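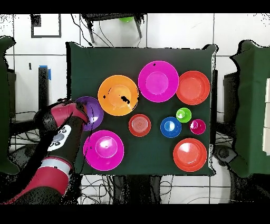
In Praise of Bright Plastic

Rekha Goel sets her picnic table the way other people plant flower beds. Orange next to magenta, a purple bowl wherever it fits, all of it on dark green cloth that makes the colors jump! She began with four bowls from a market stall in Tristby and now owns 39 pieces, and she will happily tell you which ones are best for mango.

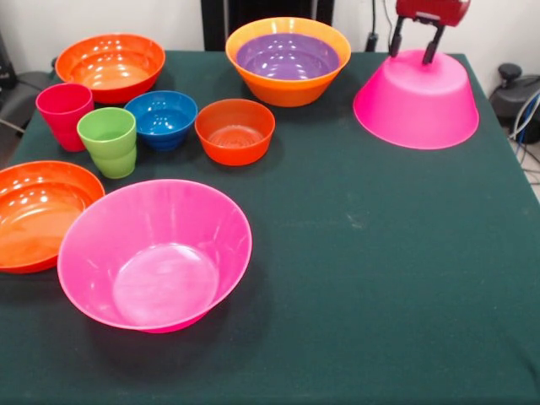 She likes big bowls for salad, small ones for chutney and olives, and she stacks everything by size when the plates come out (a purple one inside an orange one is her favorite pairing). It all weighs next to nothing, so a whole lunch for friends goes down to the lake in one bag. 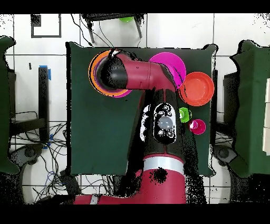
Orange, magenta and lime on green cloth.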